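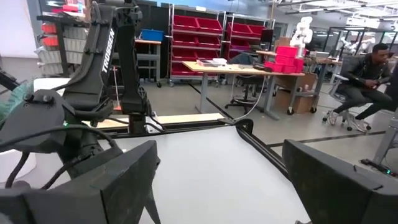

*Tabletop with a light wooden board behind a black rail.*

# Ondham Memorial Foundation: Frequently Asked Questions

**What does the Foundation do?**
The Foundation carries on the public service of Anderson Nogueira by supporting young people entering local government. It awards 17 fellowships each year.

**Who may apply?**
Any resident of Ondham or Goh who has completed two years of college. Prior experience in elected office is not required.

**How long is a fellowship?**
Each placement lasts 22 weeks. Fellows work four days a week in a public office and spend the fifth in seminars.

**Is a stipend provided?**
Yes. Fellows receive $2,348 per month, paid at the end of the month.

**When are applications due?**
Applications close in December. Late materials cannot be accepted.

**May gifts be made in honor of another person?**
Yes. Please include the honoree's name with your gift. A letter will be sent to the family on request.

**Whom should I contact?**
Please write to Yogesh Pandey, Director of Programs, at the Ondham office.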